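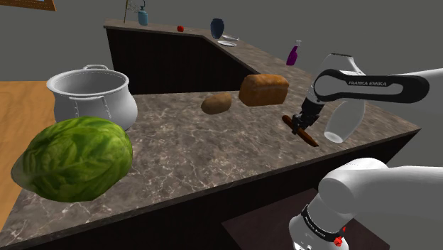
Ticket: Reading list widget shows wrong age band
Product: Zekari library catalog, school edition
Opened by: Kheri Mrema, Wanyama Primary library
Opened: 2024-11-03
Status: Resolved

Reported problem
The monthly recommended list for grades 3 and under displays titles tagged for ages 11 and up. The list should hold 18 titles. It holds 30, and the extra ones are all young adult fiction. The printed version has the same fault. Students can place holds on the extra titles from the list page.

Checks done by reporter
Cleared browser cache. Logged out and back in. Tried a second workstation. No change.

Support notes
Exported the full catalog: 2,068 records. Age band is blank on the 12 extra titles. All were imported from the Prilberg supplier file in March. That file puts the reading age in the notes field, and the import map was still set to the Asano layout, which expects a separate column. The list filter treats a blank age band as "all ages."

Fix
1. Import map switched to the Prilberg layout.
2. Affected records re-imported with overwrite on for age band only.
3. List filter set to exclude blank values.
4. List cache rebuilt from the admin page.

Result: 18 titles on screen and in print.
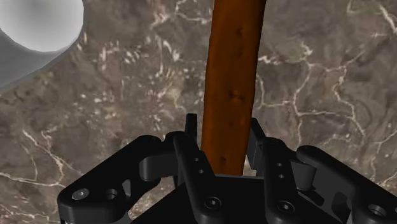

Will holds already placed on the removed titles be canceled?
Holds are stored against the copy record and stay active. Staff can cancel them one at a time under Circulation, Holds.

Follow-up
Reporter confirmed the list is correct on both workstations. Two holds canceled by library staff. Blank age band warning requested for the import screen; logged separately as a feature request. Ticket closed.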